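Posholm Tabletop Sorting Cell
For produce rooms, kitchens and training benches

Print this page | E-mail this page 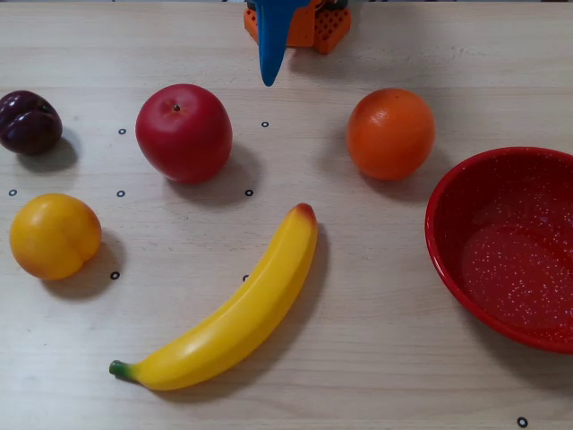 Overview

The Posholm is a compact robotic cell for picking loose items from a flat surface and placing them in a bowl, tray or crate. It is supplied by Farneck to food service operators, packing rooms and vocational programs. Setup and acceptance work is carried out with artificial fruit in a range of shapes, from a round orange to a long banana, so that the arm can be adjusted before any fresh stock is handled.

The cell is intended to work alongside staff. It takes over the repetitive part of sorting – reaching, lifting and setting down – and leaves judgment about quality with the people who already hold that responsibility.

What Changes for Staff

Employers should expect the sorting position to become a supervising position. The operator loads the table, confirms the item list, watches the first picks of each batch and clears any item the arm has declined. Bruised or doubtful items are still assessed by hand.

Farneck asks each customer to name a lead operator before delivery. The lead operator attends the training course and may pause, slow or stop the cell at any time without approval from a supervisor. We also recommend that work schedules be reviewed with the staff concerned before installation. At the McIver site, sorters now rotate between the cell, receiving and labeling, and no one remains at a single position for a full shift.

The cell does not record individual performance. Batch reports show items moved and items declined. They do not carry operator names.

Specifications

Table height: adjustable, seated or standing
Stored item profiles: 200
Maximum batch: 174 items
Training places included: 3
Control software: Tusia, with large-text display
Stop controls: one on each side of the table

Installation and Training

Installation is completed by Farneck technicians. The customer provides a level floor and a grounded outlet. Training takes place on the customer's own premises and covers starting and stopping, adding a new item profile, daily cleaning and safe reach. Additional places may be purchased at any time.

After the first 100 hours of operation, a technician returns to review the settings with the lead operator. Requests from other staff – table height, lighting, the volume of the alert tone – are taken at the same visit.

Ordering

Quotations are prepared on request. Please state the type of produce, the number of shifts and the available floor space. Orders received after June will be scheduled for the following season. Questions about staffing and training may be addressed to Kirsty Dow, Customer Training.

Reader Comments

packroom_lead
We have had ours through one full season. The picking is steady. Adding a profile for pears took me two tries because the manual puts that section at the back.

D. in receiving
My wrists are better for it. I would like the alert tone to be lower still.

Kirsty Dow, Farneck
Thank you both. The profile section has been moved forward in the current manual, and a quieter tone setting can be found in Tusia under Sound.

nightshift2
Does the training have to be done on days? Half our crew never sees daylight hours.

Kirsty Dow, Farneck
Evening and night sessions are available. Please mention this when you request your quotation.

Contact Farneck | Copyright Farneck. All rights reserved. | Page updated December 20, 2025 | Back to top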